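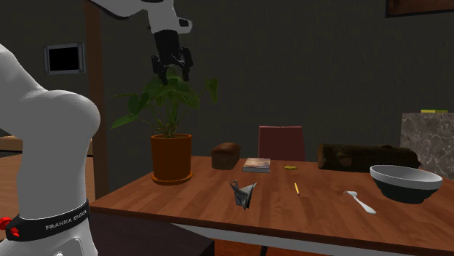 Potted plant, indoors

Tallby Houseplant Mix, 6 quart bag

We've been potting up our own plants in this stuff since November and we love it! Tallby is a chunky, airy mix for leafy houseplants, made by Kudow in small batches with pine bark, coconut coir, perlite and a little worm castings. It smells like a forest floor when you open the bag (in a good way) and it drains fast, even in a deep pot.

Most bagged mixes are made fine so they pack well, and after a few months of watering they settle into something like wet cake. The bark in Tallby is screened larger, so there's still air down by the roots when you go to repot a year later.

Nurhan Yaman, our plant buyer, tried it on a peace lily that had been sulking in the shop window, and it put out new leaves all winter. She now uses it for pothos, philodendrons, monsteras, you name it. For succulents she mixes in extra perlite, one scoop to every two of Tallby.

How to use it
Dampen the mix first, it goes in much easier. Set the plant at the same depth it was growing before, fill in around the sides, and tap the pot on the bench to settle it. Don't press down hard! Water until it runs out the bottom. Hold off on fertilizer for the first six weeks.

Details
Bag size: 6 quarts
Fills: one 8 inch pot, with some left over
Peat: none
Storage: roll the top down and keep it out of the rain
Also comes in: 20 quart bag

Goes well with
Iststead clay pots and saucers
Yousafzai long-spout watering can (lovely balance, even when full)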